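Chapter 6
Boxes, Lids and Letters: Setting Out a Play Table

In this chapter you will look at
how containers shape what children do with the things inside them
posting, stacking and fitting as early forms of problem solving
the alphabet board, and what children get from it before they can read
choosing what goes on a table and what stays on the shelf
packing away as part of play

Key words: posting, inset board, nesting, open-ended material, self-correcting material, invitation to play

Give a one-year-old a present and you already know how it goes. The present comes out, has a quick look-over and gets dropped, and the box is a hat, then a drum, then a place to put a sock. Grown-ups laugh about this every birthday, and then most of us go straight back to spending our money on the present! We would like you to spend this chapter on the side of the box.

Containers are some of the best learning materials in any playroom. They open and close, they hide things and give them back, they can be full or empty or stuck. A child who is working at a lid is using both hands for different jobs, one to hold and one to pull, and that is a big piece of coordination for a small person. A child who drops a block through a hole and hears it land has found out something about the block, the hole and the floor of the box all in one go (and will want to find it out again, probably until lunch).

In Chapter 5 we spent a lot of time on the floor: ramps, tunnels, big blocks, anything that gets the whole body moving. Now we come up to the table. Table play is smaller and slower. It asks for fingers and wrists, and it asks children to stay with one thing long enough for it to get interesting. The surface matters more than you might think. A big plain tabletop in one colour lets each object stand out, so the child can see what is on offer and where it ends. A busy patterned cloth does the opposite, and small pieces vanish into it.

When Kinga Hegyi was setting up the toddler room at Hencombe, she started with a table that had everything on it. There were farm animals, beads, two sets of stacking cups, crayons, a tray of shells. Children came over, swept an arm through the lot and left. She took nearly all of it away and put out a box, a block and a board. The next group stayed for 20 minutes. "I kept wanting to add something," she wrote in her room diary. "I sat on my hands."

You don't need much, then, but the few things you pick should each ask for a different kind of doing. One might open and close. Another might go in and come out, and a third might have lots of parts that each belong somewhere. Leave space between them. Children will bring the objects together when they are ready, and often in ways you would never have planned.
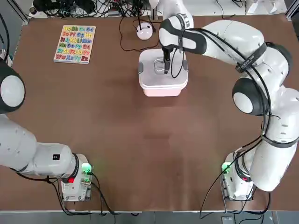

Figure 6.1 A storage box with a white lid and a small grey latch tab on each side.

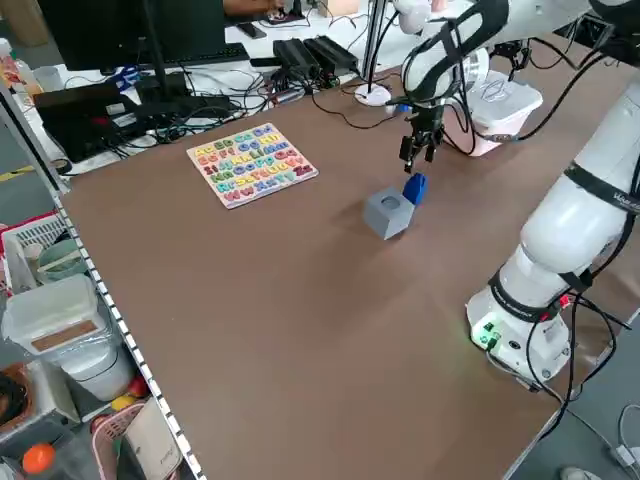

Let's start with the lid, because lids are wonderful and nearly always overlooked. A loose lid that simply lifts off is right for a child who is just starting. A lid that presses down is harder, and a lid with latches is harder again, as each latch has to be dealt with before anything moves. Many two-year-olds will undo one side, tug, look puzzled and tug again. Try to hold back here. The puzzled look is the learning! If you reach over and flip the other latch, the child has learned that you can open boxes. If you wait, there is a fair chance that the eyes will travel across to the far side and the hand will follow.

Clear pieces are worth having for another reason. A see-through lid or tray lets a child look at something and not be able to get it, at least for the moment. Younger children will push straight at the object and meet plastic. Later they look for the edge. You can watch this change happen over a few weeks, and it makes a lovely set of observation notes.

Next, the block. A block seems like the plainest thing in the room, and that is its strength. It can be a car, a cake, a seat for a bear or a parcel to be delivered. We call this kind of thing an open-ended material, meaning there is no right way to use it and no finished state. Put a block beside a box with a hole in it and a question appears without anyone saying a word: will it go in? The child may try it flat, then on a corner, then turn the box over and try from underneath. Square things and round holes are especially good value. A block that will fit only when it is held a certain way can keep a child busy far longer than one that drops straight through, and a block that won't fit at all is useful too, so long as there is something else nearby that will.

Sowmya Warrier has a nice way of talking with children while they are posting. She names what the hands are doing and leaves the judging out. "You turned it." "It's on the edge." "Now it's in your other hand." The child gets the words at the same moment as the feeling, and there is no praise to wait for. Try it yourself in your next placement session. It feels strange at first, then very natural.

Now to letters. An alphabet board with raised pieces is a different sort of object again. Where a block has no single home, each letter on an inset board does. If a piece won't sit down properly, the board itself tells the child so, and no adult is needed. That makes it a self-correcting material. Boards that pair the capital with its small letter (Aa, Bb and so on) give children two shapes to look at together, and it is worth noticing which pairs are nearly twins, like Cc and Oo, and which hardly look related at all. Gg is a puzzle in itself!

Please don't worry if nobody is saying the letter names. A three-year-old may sort the whole set by colour and never look at the shape. Another will want the first letter of her own name and carry it around all morning. Maëlle Fortin kept notes on one boy who made a long curving road of letters every Sunday at his grandmother's house, and who cared a great deal which way up the W went. All of that is reading work, well ahead of reading. The child is finding out that a shape stays itself, that its direction counts, and that these marks matter to people.

Finally, think about the end of the session while you are still at the beginning. Every object you put out has to go home again, and the going home can be as rich as the play. Which box does it live in? Does the lid go on before or after? Can we hear whether it is full? A child who has spent the morning putting things in and taking them out is already an expert in tidying, if we remember to ask for help in the same playful spirit.

Before you read on

Choose one container from your own kitchen. Spend two minutes opening and closing it with your eyes shut, and write down everything your hands had to do. Then try it with your other hand doing the pulling. Keep your notes handy, as you will need them for the lid ladder in Section 6.1.

6.1 Opening and Closing

We begin with the simplest movement of all, the lift. Around the first birthday, many children can take a loose lid off a pot well before they can put it back on, and the gap between those two skills gives us plenty to watch for.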